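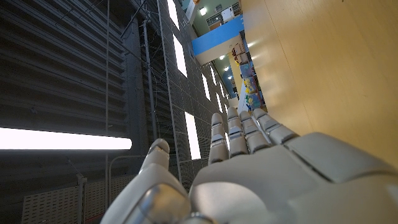 The Visberg Tiltura is a clamp-on desk lamp with two arms and a round head, and I bought it to replace an old Lahtinen whose springs had gone slack. It comes in black, sage or white. I went for white, mostly for the colour scheme you see on the hand at the top of the page: matte white shell, light grey seams between the segments, and a glossy silver cap at the base of the thumb that picks up the light. The Tiltura does much the same with a matte white finish, grey joins and a bright cap on the elbow. The matte parts hide dust well. The cap shows every fingerprint and I wipe it when I do the desk.

Assembly took less time than finding the right Allen key, which was taped inside the lid of the box. The clamp goes onto desktops up to 30 mm thick. Mine is an old door on trestles and only just fits. If your benchtop is thicker than that you will need the screw-down base, sold separately.

Brightness is listed as 660 lumens on the highest setting. I have no way of measuring it, but it lights the whole desk and a bit of floor. There are four steps on the dimmer and I use the second most evenings. The colour can be switched between warm and neutral by holding the button down. It forgets your choice if you turn it off at the wall, so I have stopped doing that.

The arms are the good part. They stay where they are put, even stretched right out over the sewing machine, and the head turns far enough to bounce light off the wall. The elbow was stiff for the first fortnight and has loosened to about what I would want. There is a tension screw under the cap if it ever goes too far.

Now the complaints. The cord is short, just under 2 metres, and it leaves the lamp at the clamp end, so I have had to run an extension lead behind the desk. The button is on top of the head, where it gets warm. And the printed instructions are drawings only, with the tension screw left out - I found it by accident.

I also looked at the Clonholm, which is cheaper and has a heavier base, but the one in the shop sagged when I pulled it forward. The Tiltura cost me roughly $100 on special in May. At full price I would have thought about it longer. Spare clamps and caps can be ordered from Visberg, though not the arms.

Four stars. I would buy it again with a longer cord.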